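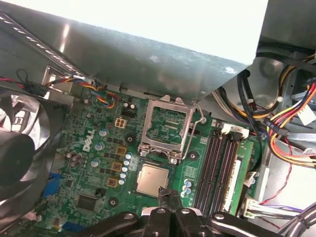 About Us

Hello, and welcome to the Sawatzky Robotics Club page. I'm Chantal Ross, I teach computing, and I've run the club after lessons since it was five kids and a box of motors in the corner of my classroom. We've grown a bit! At the last sign-up we had 339 pupils in the school and it felt as though half of them had put their heads round the door to ask if they could drive the arm.

Yes, you can drive the arm. We'll get to that.

What we do

There are two groups. The younger ones meet first and build small wheeled robots, mostly from kits, and they race them and crash them and learn a surprising amount about batteries. The older group (Year 10 and up) works on one big project for the whole year, and at the moment that project is taking computers to bits.

I should explain. Isabelle Hiebert, who was in Year 11 when she came up with it, wanted to know why so many old desktops get thrown out whole when there are perfectly good parts inside. Her idea was to teach a robot arm to do the fiddly bits of a repair: lift a processor, put it down somewhere safe, pick up a stick of memory, unplug a fan. We called the project Ulov, which was a typing mistake in the first shared folder and has stuck ever since.

We practise on old Dell towers with the side off. The processor is everyone's favourite job and also the worst one. You've got a little square of metal to get hold of, a socket full of very fine contacts you mustn't touch, and a lever next to it that seems to be in the way whatever angle you come in from. The fingers have to go in low and slow. Rosaire Petrenko has the steadiest hands in the group and even he goes quiet when it's his turn at the controls.

How the arm learns

Pupils steer it by hand first, over and over, and we save every go. The camera down by the gripper gives us the close-up, so we can look back and see where a grab went wrong (usually a few millimetres too far over, and usually after somebody said "watch this"). By the time we broke up for Christmas we had 3,845 attempts saved, good and bad. The bad ones are useful too, and we've got plenty of those. Then the older pupils train a model on the lot and we see what the arm does on its own. Some days it's brilliant. Some days it waves at the fan and stops.

The Celtley Cup

Every April we enter the Celtley Cup, where school teams get a table, a task and ten minutes. Last time we came fourth, which I was thrilled with and the team were furious about. Our main rivals are Drurora, a lovely bunch who lent us a spare cable in the middle of the semi-final, so we can't be too cross with them for winning it. This year there's a repair round for the first time, and yes, we're rather pleased about that.

Who's who

I look after the older group and do the emails. Marlene Després takes the younger ones and knows where every screwdriver lives. Shiela Ignacio was a pupil here and now comes back to help with the programming, and she's much better at it than I am, as the pupils like to remind me.

Joining in

You don't need to have done any coding. You don't need to own anything either, we've got laptops to share. Bring a drink with a lid, tie long hair back and be ready to take turns. It's free, and you can come along twice before you decide.

If you've got an old desktop at home that you don't want, we'd love it! Please take the hard drive out first. Drop it at the school office with my name on it, and laptops are no good to us, I'm afraid, they're all glue.

Page last updated 11 Jan 2022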